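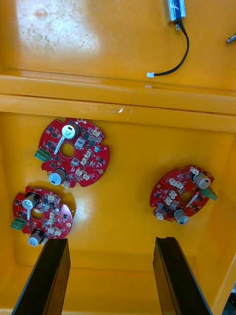 Round red boards waiting in the yellow bin, with a stray cable and plug near the ledge behind.

There is a particular pleasure in tipping out a box of odds and ends that has been shut since last November, and I say this as someone who has put off the job more times than I care to admit. My own electronics corner began as a biscuit tin. It then became a drawer, and then a whole shelf, and by the time I finally gave in there were 71 little bags up there, most with no label and several with nothing in them at all.

So I went to see how they manage it at Pristness, the repair workshop in the old dairy at Ondside, where I had once taken a radio and been given a very good cup of tea. They keep a stock list there (2,639 items when I looked over it, down to the last packet of washers) and yet the benches are a joy to sit at. Their secret, if a habit everyone can see counts as one, is big plain plastic bins in strong colours.

I had always gone for small compartments, the smaller the better, and I can tell you it's a mistake with anything round or knobbly. A circular board with a hole through the middle and a tall capacitor standing up from it will not go into a neat little slot, and if you force it you'll bend something. Laid flat on the floor of a wide bin it sits quite happily, and on bright yellow you can pick out a red board, a green screw terminal or a black cable without hunting for your glasses. Glossy plastic does throw the light back at you, so move the lamp to one side, and give it a wipe now and then as it shows every smudge!

The other thing I brought home was the idea of one sort to a bin. Boards with boards, leads with leads, and anything you can't name goes in a shoebox until the end of the month. I've cheated already, of course, and there are plugs where no plug should be.

For the bins themselves, Virk do a deep one with a moulded rim that is comfortable to carry, and Barnetti's are shallower and stack better under a bench. I bought 3 of the first and wish I had bought one more. My shelf will hold up to four side by side, and the biscuit tin has gone back to the kitchen, where it is full of shortbread and doing very nicely.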